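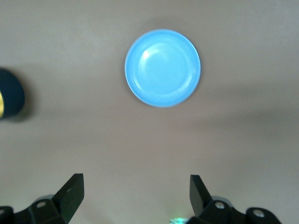 水色の丸皿

アーカイブ > 運用メーリングリスト > 提携投稿・配信 > 7月
最終更新: 7月

件名: Re: [unyo] 提携投稿の表記位置と、月次報告での保存数の扱い
差出人: Colin Parsons
宛先: unyo メーリングリスト

Parsonsです。

Uyênさんの質問三点について、手元の設定と先月分の集計を見直したので返信します。引用は該当箇所ごとに分けました。長くなるため、表記の文言そのもの(「PR」か「提供」か)は別スレッドに譲ります。

> Uyên Tônです。Valderrama経由の提携投稿について確認させてください。
>
> 1. 広告表記を本文の冒頭に置いていますが、Gramumで配信する
> ニュースレターに同じ本文を流すと、受信一覧のプレビューが表記と
> 定型文だけで埋まります。表記を末尾に移してもよいでしょうか。

末尾への移動は不可です。Valderramaの発注書では、表記は「読者が追加の操作をせずに読める位置」と指定されています。投稿本文は折りたたまれるため、末尾では条件を満たしません。ニュースレターは折りたたみがありませんが、同じ原稿から書き出す以上、位置を媒体別に変えると校正時に差分の管理が必要になります。こちらでは冒頭に固定しています。

プレビューの件は表記の位置とは別の問題です。Gramumはプリヘッダー欄が空のとき、本文の先頭から50文字を自動で切り出します。この切り出しには見出しと画像の代替文字列も含まれます。配信設定の「概要」を手入力すれば本文からの切り出しは行われません。運用上の取り決めは次のとおりです。

・概要欄は必ず入力する。空欄のまま予約しない。
・概要の先頭に表記の短縮形を入れる。
・定型の挨拶文は概要に含めない。
・概要は50文字以内。超過分は警告なしで切り捨てられる。

最後の項目に注意してください。管理画面では超過した文字もそのまま保存され、編集中は全文が表示されます。テスト配信を自分宛てに一通送らないと切り捨ては確認できません。結合文字を含む名前(Uyênさんの署名など)は、入力環境によって一文字が二文字として数えられる場合があります。上限に近い概要では余裕を見てください。

なお、予約済みの号を複製すると概要もそのまま複製されます。6月に前号の概要が残ったまま配信された例があり、以後は複製直後に概要を消す手順にしました。雛形からの新規作成では起きません。

> 2. 月次報告の反応率は、いいねとコメントの合計をフォロワー数で
> 割っています。先方のNesaの担当者から保存数も入れてほしいと
> 言われました。過去分との比較が崩れるのですが、皆さんは
> どうしていますか。

従来の値は変えずに残し、保存を含む値を別の列として足すのが無難です。同じ列の定義を途中で変えると、過去分を遡って再計算できない投稿が出ます。Kistumの取得履歴に保存数が入っているのは、連携時に詳細権限を許可したアカウントだけです。権限を後から追加しても、追加前の日付の値は埋まりません。空欄はゼロではなく欠測として扱ってください。表計算に貼り付けた時点で空欄がゼロに変換される設定もあるので、書き出し後に確認が必要です。

先月分で試した結果を書いておきます。対象は提携投稿79件です。保存を含めると、順位が大きく動いたのはレシピと収納の投稿でした。旅行と対談の再録はほとんど動きません。手順を含む記事は後で参照する目的で保存されやすい、という一般的な傾向と矛盾しません。ただし提携先ごとに題材が偏っているため、この差を提携先の評価に使うのは避けるべきだと考えます。

分母についても触れておきます。フォロワー数は報告日の値ではなく、投稿日の値を使ってください。増減の大きいアカウントでは報告日の値を使うと古い投稿ほど率が低く出ます。Kistumの既定は報告日の値です。「集計」→「分母」→「公開時点」で変更できます。この設定は報告書の雛形ごとに保持され、アカウント全体には適用されません。雛形を新しく作った場合は設定し直しです。

フォロワーが2000に満たないアカウントについては、率だけを載せず実数を併記しています。コメントが少し増えただけで率が跳ねるため、単独の数字では先方が誤読します。到達数が取得できる場合は到達数を分母にした列も出せますが、到達数は媒体側の推計で、定義の変更が予告なく入ることがあります。Nesaへの報告で使うなら、取得時期を注記してください。

列名の案です。

 反応率A = (いいね+コメント)÷ 公開時点のフォロワー数
 反応率B = (いいね+コメント+保存)÷ 公開時点のフォロワー数
 備考 = 欠測の有無、分母の変更履歴

「新反応率」のような名前は、次に定義を変えたとき困るので使っていません。

> 3. 対談イベントの再録記事を分割して投稿しています。各回に表記が
> 要るのか、初回だけでよいのかが発注書から読み取れません。

各回に必要です。分割した投稿は検索や共有から単独で読まれます。初回への参照リンクでは、リンク先を開かない読者に表記が届きません。再録の一部に提携先の話題が出てこない回についても、費用が対談全体に支払われているなら表記を付けてください。該当部分だけの負担であれば、発注書の範囲欄に回の番号を書いてもらうのが確実です。口頭の合意は引き継ぎで消えます。

あわせて、登壇者本人のアカウントで再投稿する場合の扱いも先に決めておくべきです。こちらでは、登壇者への依頼文に表記付きの原稿を添付し、文面を変える場合は公開前に返送してもらっています。ストーリー形式の再投稿は文字が画像に焼き込まれるため、公開後の修正ができません。削除して出し直すと閲覧数が失われます。事前確認の対象に含めてください。

補足として、Kistumの報告書は一度に書き出せる行が100行までです。分割投稿を一件ずつ数えると上限に届きやすく、超えた行は次の書き出しに回ります。並び順を「公開日時・昇順」に固定しないと、二回目の書き出しで重複行が生じます。投稿IDで突き合わせれば除去できますが、タイトルでの突き合わせは再録の各回が同名になるため使えません。

未解決の点が一つあります。投稿後に表記を追記した場合、Gramum側のウェブ版は更新されますが、受信済みのメールは当然そのままです。訂正を次号に載せるのか、該当の購読者だけに送るのか、こちらでは方針が定まっていません。開封者に限定した再送は技術的には可能です。ただ、開封の判定は画像の読み込みに依存するので、画像を遮断している購読者が対象から漏れます。運用例のある方は手順を流してください。

Uyênさんへ。Nesa向けの雛形は、反応率Aの列を残したまま複製して送ってもらえれば、分母の設定をこちらで確認します。Kistumの共有リンクは閲覧権限だと集計タブが見えないため、編集権限でお願いします。

Colin Parsons

お問い合わせ: リスト管理者まで | © unyo メーリングリスト | ページの先頭へ戻る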